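Tullby & District Gardeners Forum
Board: Compost, Mulch and Soil
Thread: Old metal bins as worm farms, or am I cooking them?

kenna_n wrote:
Hello all, first proper post after years of lurking, so be gentle! We moved out past Tullby in April and inherited a very tired vegie patch, with soil you could make pots out of. I'd love to get a decent worm farm going before summer. My neighbour has offered me a couple of old metal feed bins, and I can have them for $30 the pair. My worry is the heat. We had terrible trouble with a black plastic one at the last house (poor things were all trying to leave by lunchtime). Has anyone kept worms in metal and had them come through January?

Moncrieff_L wrote:
Welcome Kenna! I'll be the grump and say don't. Metal heats up fast, cools down fast, and sweats on the inside, and worms don't care for any of it. An old bathtub on bricks is what you want, with the plughole for a drain. Mine's been going 14 years under the lemon tree and I've hardly had to think about it, bar the time the dog got in.

ZawadiS wrote:
I'm going to disagree with Lachlan, fondly, as usual. I've had mine in a galvanised trough since we lived at McIver and never lost a colony. Shade is everything. Mine is on the south side of the shed with wet hessian over the top, and I line the walls with thick cardboard, which the worms eventually eat, bless them. On the really awful days I tuck a frozen milk bottle in one corner and they can move away from it if they like.

Sloping sides are lovely if you can get them, by the way. It's so much easier to get a fork under everything at harvest time. Something along these lines, though you wouldn't need anything this big:
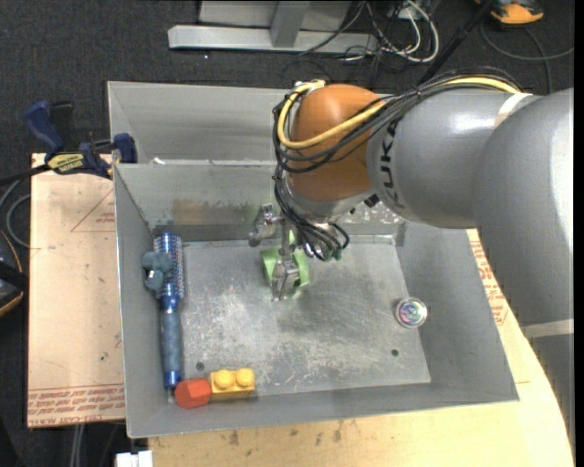
Re: Old metal bins as worm farms, or am I cooking them?

halyna_z wrote:
Kenna, before you pay your neighbour, ask what was kept in them. Medicated feed or old fertiliser would put me right off. I'd also drill your drainage holes first and paint the cut edges, then let the lot air for a good while. My mum swore by a handful of crushed eggshell every week too, and I still do it.

Moncrieff_L wrote:
Good point about the feed. I still say bathtub. Zawadi, you're home all day to fuss with milk bottles. Some of us leave at six!

ZawadiS wrote:
I use them maybe four times a summer, you old stirrer.

kenna_n wrote:
You're all so kind, thank you. Neighbour says only oats and chaff, so I'm going to try one bin behind the water tank and keep the other for leaf mould. Lachlan, I promise to keep an eye out for a bathtub as well. Does anyone have a cupful of worms to spare?

halyna_z wrote:
I've got plenty, love. Bring an ice cream tub with a lid.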